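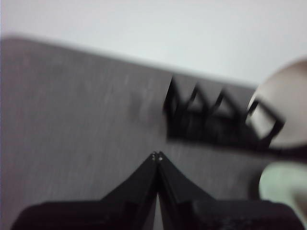
Table Stands for Rings and Discs - Frequently Asked Questions

Which surface should the stand be used on?
Any flat, level tabletop. A matt gray or other plain top is easiest to keep clean, as marks show early and can be wiped off.

How close to the wall can it go?
Leave 12 cm between the back of the stand and the wall. Less than that and the rings are hard to lift out without touching the paint.

Do the rings stand up or lie flat?
They stand on edge, with the lower part seated in the black holder. Pale green, off-white and light blue pieces are stored the same way.

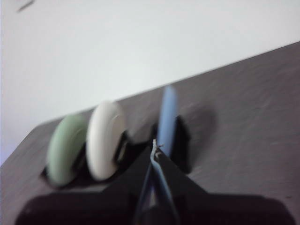 Can I change the order of the colors?
Yes. The order has no effect on stability.

A ring leans to one side. What is wrong?
It is probably not seated fully. Lift it out, check the holder for dust, and lower it straight down - do not twist. If it still leans, try it in another position.

How do I clean the holder?
Use a dry brush first, then a damp cloth. Let it dry before putting the rings back.

Who do I contact about a replacement holder?
Write to Rozália Deák at Trorndale and quote part 298. Delivery takes four days.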